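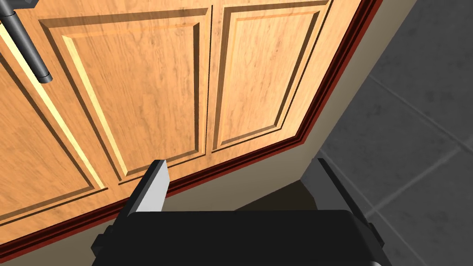

## Keep the oak doors or paint them?

**brosolent**

We get the keys to the house in Hedden in December and I can't stop thinking about the kitchen! It's all honey-orange oak with raised panels, proper nineties stuff, and I love it. My other half wants everything sage green. We've got 880 pounds for the whole room, floor included. Has anyone kept theirs and been glad?

**clivamitz**

Keep it! We lived with ours for 3 years before touching anything, and in the end all we changed was the wall colour – a chalky off-white – and the handles. The orange calmed right down.

**warrier_2**

Sorry, I'm with your other half. I painted mine and it's the best thing I ever did to that house. Sugar soap, sand, primer, 2 coats. Do the grain filler though, or you'll see every streak through the paint.

**clivamitz**

And how are the edges by the bin holding up? Ours chipped within months in the old flat.

**warrier_2**

One chip, touched up in five minutes. You'd get dents in bare oak too.

**brosolent**

Loving this, thank you both! Would cream walls be too yellow next to it? The room faces north.

**clivamitz**

Yes, go cooler than cream. Get sample pots and look at them after tea with the lights on.

**warrier_2**

Agree on the sample pots, at least. And spend the money on the floor first.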